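Community Help > Workshop and Storage > Tables, Belts and Carts > Cleaning and care

Glossy green round conveyor: dull spots, too much glare, and soft things that stay on it too long

1708 views | 14 comments

rondel_w

Hello to all. I hope this is the correct section, I did not find one for sorting tables.

At our reuse shop in Skesthorpe (the shop is called Jirnis, maybe some person here has visited) we have a round conveyor for sorting the small household things that people bring in boxes. It is the type with a flat green belt that goes in a circle, with a white ring in the middle. We bought it used from a packing hall in Were that was closing. It came without any papers. I like it very much. Before, we sorted on two long tables, and the things at the far end were never sorted, they only moved from one month to the next.

My problem is with the surface. When we got the belt it was clean and very glossy, and most of it is still like this. But we have begun to leave things lying on it when we stop for lunch, and sometimes until the next morning. Hard plastic and metal make no trouble. The soft things are what I worry about.
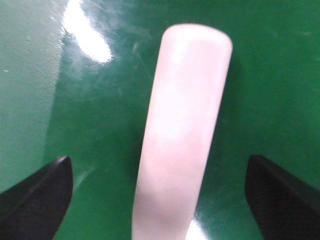
For example, last month a rubber bath mat stayed on the belt overnight, and in the morning there was a dull shape of the mat in the green. I washed it with warm water and dish soap and the shape became weaker, but when I bend down and look from the side I can still find it. I do not know if something from the rubber went into the belt, or if it is only a film on the top which I did not remove completely. It does not feel sticky to my finger.

I also have smaller questions, and I put them together here so that I do not open many threads.

First, the glare. The ceiling lights make white stripes on the belt, and when you stand on one side you cannot see a light thing well against them. In February it is worse, when all the lamps are on for the whole day. Is there some treatment to make such a belt less shiny without making it rough? Or is this a bad idea?

Second, the loose cables. We receive very many of them, chargers and so on, and they get tangled with the other things when the belt moves. Now we put a cable inside something deeper, whatever kitchen thing is lying there, and it travels with that. 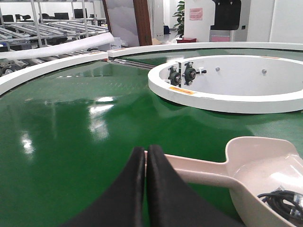

It works well enough, but then the kitchen thing and the cable arrive at the end together and they go in the same box, and in the shop we find a ladle with a phone charger. So I would like to hear how other places do this. I thought of shallow trays, but a tray takes much room on the belt.

Third, the bearings at the inside of the white ring. I can see two with dark green housings, bolted to a small bracket. I worry that dust collects on the bolts. Can I clean there with a wet cloth, or must this part stay dry? I have not opened anything and I do not want to open anything if it is not necessary.

One more fact which may be important. The cleaner that we used up to now is Tulden, the concentrated kind, in the 1000 ml bottle. The label speaks of floors and tiles. It does not mention belts.

Thank you for your patience with my English and with the long text.

Helpful: 31 | Share: 4

beltandbrush

I cleaned tables like this for a living, in a laundry, so I can answer for the most part.

The dull shape: I think you had plasticizer coming out of the mat. Many soft rubber and vinyl things let out a small amount of an oily substance when they lie flat with pressure on them, and a glossy belt surface can take it up. If you catch it the same day it normally wipes away. After one night you can get what you have now. Try this on a small area first:

Mix lukewarm water with a very small amount of mild dish soap. Lay the wet cloth on the shape and leave it there for some minutes. Wipe in the direction of belt travel, then wipe again with plain water, and dry it with a second cloth. Do the same the next day. In my experience it goes down a little each time and then it stops. If it stops before it has gone completely, please leave it. The rest is only for the eye and the belt will carry things just as before.

Do not use acetone, nail polish remover, paint thinner or the orange-smelling label remover. One of my colleagues used that last one and we had a soft patch where lint collected for as long as we owned that belt.

About Tulden I cannot say much. I don't know what is in it. I would worry less about the cleaner itself and more about how strong you mix it and if you rinse. A floor cleaner is often made to leave a bit of shine behind, and on a belt this builds up until it looks cloudy. It is possible that a part of your dull shape is this, with the mat having only disturbed it. You can find out easily. Choose a place where nothing was lying, wash half of it with plain water several times, and compare the two halves from the side under the lamps.

The glare: please do not sand or coat the belt! A coating on something which bends will crack. And if you make the top rough, dirt goes in and you will clean twice as long. Change the light instead. We turned the lamps so they ran across our line of sight, and put a diffuser over the two that were worst. The cheapest thing is to move the person. Go one quarter around the circle and look again, the stripes will be in a different place. We marked our good standing places with tape on the floor.

The bearings: only a dry cloth or a soft brush there. Switch the machine off and pull the plug first, also if you only want to dust. No spray, and no water from above. If there are grease nipples on the housings, leave them until you know what grease is inside, as two kinds of grease do not always mix well. Dust on a bolt head does no harm.

Helpful: 46 | Share: 9

plainjane_tools

Just put some silicone spray on it, makes everything slide off and it shines like new. Works on my treadmill. Cables go in a bag.

Helpful: 2 | Share: 0

rondel_w

Thank you both. I made the test with plain water on one half, next to the place of the mat. The washed half is now more glossy than the other half, so it was in part the cleaner, as beltandbrush has guessed. The mat shape is still there but I have to search for it. I will do it some more days and then I will accept it.

With the silicone spray I am a bit careful. On our table the things should stay where we put them, and if they slide it would be worse for us. Also a colleague said it gets on the floor and then the people slide too.

We tried the standing places in the afternoon with all lamps on. There is one place near the door where I see almost no stripes, and now everybody wants to stand there.

Helpful: 8 | Share: 0

oddments_north

For the cables, since the others only touched on it. Our shop handles a similar mix and we had precisely this ladle and charger problem.

What helped was to take cables out at the beginning and not at the end. The one who empties the box onto the belt has a bucket next to the foot, and all cables go in there before the belt starts. No cable travels. It sounds too simple, and it needs a few weeks until everyone does it also when they are in a hurry. What is missed goes around one more time and is caught by the next person.

If you do want cables on the belt, wind each one in loops, close it with a short strip of reusable tie, and let it lie by itself. A roll of hook-and-loop tape which you cut yourself is much cheaper than ready ties. Put the plug ends inside the loops, they are what catches on other things. I would not use trays either. With a round belt the corners of the tray stick out over the edge in the curve, and one day they meet a sleeve or a cup. If you must have a container, take a round shallow one. We have some that hold 600 ml, from a take-out place, and they stay on the belt without trouble.

For scoops, ladles and cups we have one rule on a paper on the wall: turn it over before it goes in the box. If something falls out, it was not supposed to be there. We found coins like this, many batteries, and one time a hearing aid, which we could give back.

About soft things, I agree with the first answer. We keep a wire shelf beside the belt, and anything foam, rubber or gel waits on the shelf over lunch. Also erasers! A child's eraser left on a plastic surface in a warm room can do the same as your mat, only smaller. If you are not sure what a material is, treat it like rubber and put it on the shelf.

Maybe ask also the place in Were if they still have the belt type written somewhere. With the type you can request the care sheet from whoever made the belt, and then you don't need to trust strangers like us.

Helpful: 22 | Share: 3

rondel_w

The bucket has started this morning. Two cables came through all the same, both from me.

I have written to Were and will post the type here when I get it.

Helpful: 5 | Share: 0

Show all 14 comments

Back to top | Contact the moderators | Posts remain the property of their authors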